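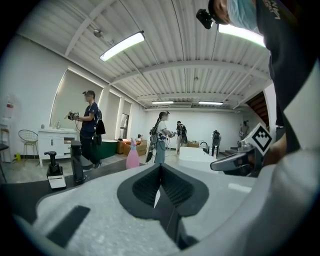 I have been putting off the bathroom for so long that I'd gotten used to the old sink, crack and all. Then in October the faucet gave up for good and I had to start looking at vanities like a grown-up.

So, what have I learned? First, there are way more kinds of sink than I ever wanted to know. I had my heart set on plain white with doors and drawers, because I own too many bottles and half-used tubes and I want them all out of sight. The Mestell one I liked had exactly that, and it was 1389 dollars without the faucet. Without the faucet! The Parov was 2138 and the drawers stuck when I tried them (both of them, and I tried them a lot).

Then I fell for the countertop basins, the kind that sit up on top like a big bowl. I know, I know. Harder to clean around, and you need a taller faucet or your hands end up squashed under the spout. But a white basin on black marble-patterned top with thin white veins running through it? I'm weak. And a tall black faucet with a curve to it looks so good next to all that white — I keep opening the page again just to look.

My bathroom is tiny, so a small square top is the only kind that fits anyway. I taped the outline on the floor and walked around it for 7 days, bumping my hip on an imaginary corner. A big rectangular basin would be lovely for hand-washing sweaters, but then I couldn't open the door.

And don't get me started on freestanding tubs. Dark green outside, white rim, yes please, in some other house.
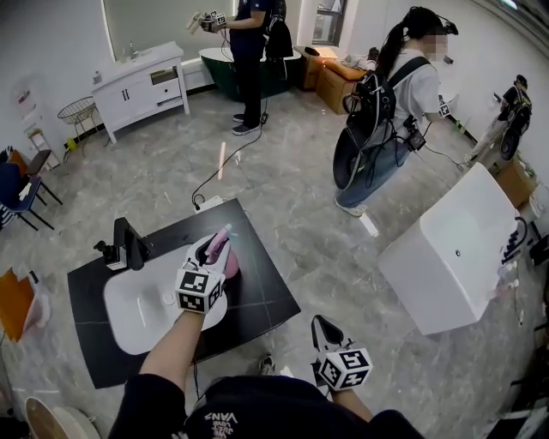
Bullel wrote in the comments that black faucets show every water spot where the water is hard, and that I should wipe mine down each night or go with brushed steel. Ugh. Our water is very hard. I'm still leaning black, but I've asked the store for a sample of both finishes and I'll set them by the kitchen sink for 20 days before I order anything.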